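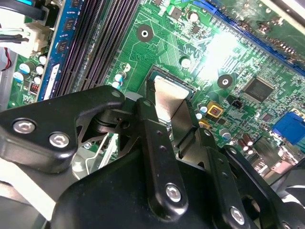 Zallance Help Boards
Home Boards Hardware Old Stuff Search Log in

Worth spending money on a hand-me-down office PC?

tepidcoffee
My employer cleared out a storage room in Brulley and let us take home whatever we could carry. I could carry one desktop tower. It powers on, it takes its time about everything, and the fan has opinions. I mostly want it for bills, email, and the Cikurmont library catalog, which has somehow become slower every year I've been alive. I've set aside $200 and would like to keep most of it. Do I upgrade the processor, add memory, replace the drive, or put it on the curb with a note? My brother-in-law says processor, but he also said that about my lawn mower.

mostly_solder
Drive first. If that machine still has a spinning hard disk, you could install the fastest processor the board accepts and it would spend its days waiting for the disk with great efficiency. A small solid state drive cost me $17 secondhand and took my startup from "go make a sandwich" to "sit down." Check its health before you trust it with anything, and keep a copy of the bills somewhere else.

Memory second. Look up the exact model of the tower, see what type it takes, and buy used. Office machines were often ordered with the least memory purchasing could get away with.

Processor last, if at all. Before you buy one:

Read the manufacturer's support page for your model, and look at the list of processors it was sold with. Matching sockets are no guarantee. The firmware has to recognize the chip too.
Update the firmware while the old chip is still in there.
Get fresh thermal paste. The old stuff will have turned to something like chalk.
Shut down, unplug it, hold the power button for a few seconds, and touch bare metal on the case before you reach for anything.

Line up the little corner mark on the chip with the one on the socket and lower it straight down. If you're pushing, stop. It should settle under its own weight, and the only part that takes any force is the latch.

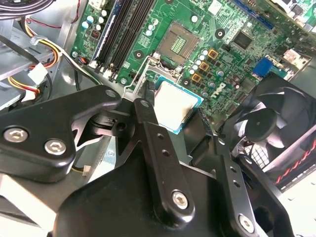

Do I need to reinstall everything after changing the processor?

Usually you don't. The system finds the new chip at startup, may grumble about activation, and then carries on as before. Back up first anyway.

curbside_18
Throw it out. Life is short. Buy a laptop.

ichikawa_fan_club
The noise is dust. Mine sounded like a leaf blower for 2 years until I took the side panel off and found what I can only call a sweater. Compressed air, outdoors, and hold the fan blades still while you do it. After that I put in a quiet Ichikawa fan, but the cleaning did most of the work. I'd do this before spending a cent. Can't help with the library catalog, mine is the same.

Comments

tepidcoffee: Cleaned it in May, then did the drive. Fan has fewer opinions. Brother-in-law has the same number.

mostly_solder: Told you. Memory next.

curbside_18: still slower than a laptop

papertray: What did you do about the lawn mower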